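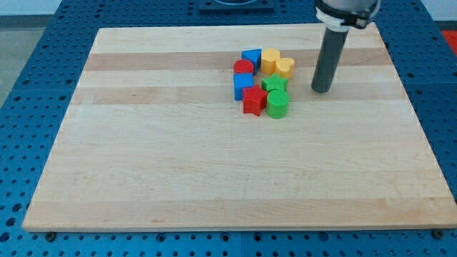 Figure 2. Small plastic shape blocks in red, blue, yellow and green on a light wooden board.

3. Living on the slope

I should say how I ended up at Pendeck, because it colors everything in this section. I had been reading about hillside houses for years, mostly from a desk, and I'd gotten a little tired of plans and glossy magazine spreads. Then Obinna Adeyemi, who owns the place with his sister, wrote back to my rather long email with one line: come and stay, bring boots. So I did, in February, for 10 nights, and again for a long weekend once the weather had turned.

Pendeck is dug into a steep field above a creek. From the road you see a gate, a mailbox and a lot of grass. The roof is the grass. You walk down a cut in the hill with stone on either side, and the front of the house opens up on your left, all glass, looking down at the water. I walked past the top of those steps twice on my first evening (in the dark, with a suitcase), so I can vouch for how well the building hides!

What I wanted to know was simple enough. When a house has only one side with windows, what happens to the rooms at the back? The firm that designed it, Kassab, put the bedrooms along the glass and pushed the bathrooms, the pantry and a small study into the hill. On paper the study looked like the weak spot. It sits some 30 feet from the nearest window and gets its daylight from a single shaft that comes up through the meadow under a glass lid. I expected to dislike it, and ended up writing most of my notes there. The light from the shaft moves down the back wall over the morning and is gone by early afternoon, and the family has built its habits on that. Homework happens in the kitchen, bills get paid before lunch.

The bedrooms gave me more trouble. They have the view, which everybody talks about, and they also have the glare. Obinna's sister hung heavy curtains in hers the first summer and hasn't taken them down. I asked whether she minded shutting out the creek, and she told me she goes outside when she wants to look at it. I've thought about that answer a good deal while drafting this paper — it comes up again in Section 5, where I compare the two houses on privacy.

Trosedier, the second house, is a different animal. It's cut into a gentler slope, so the architects had room for an open courtyard at the back, and every room has windows on 2 sides. You'd think that would settle the matter in its favor. The light is lovely, I'll grant, soft and even nearly everywhere. But the courtyard collects cold air and leaves, and its drain has clogged 3 times since the owners moved in. They were cheerful about it. They also keep a shovel by the courtyard door.

Sound surprised me in both places. With earth over your head you lose the rain entirely, and I missed it more than I'd have guessed. At Pendeck the one spot where you can hear weather is the foot of the light shaft, where the rain ticks on the lid, and Obinna has put an armchair there. The drawings show a bookcase in that corner. I found no mention of sound anywhere in the design notes Kassab shared with me, and plenty about temperature.

On temperature I have less to add. Both households said their houses stay steady through the winter, and I was comfortable in a sweater the whole time at Pendeck. I didn't bring instruments, and the earlier study of the Drolta house covers heat far better than I could. I'd only point out that its authors measured empty rooms. A room with three people cooking in it is another matter, and at Pendeck the kitchen door to the terrace stood open most evenings, even with frost on the grass.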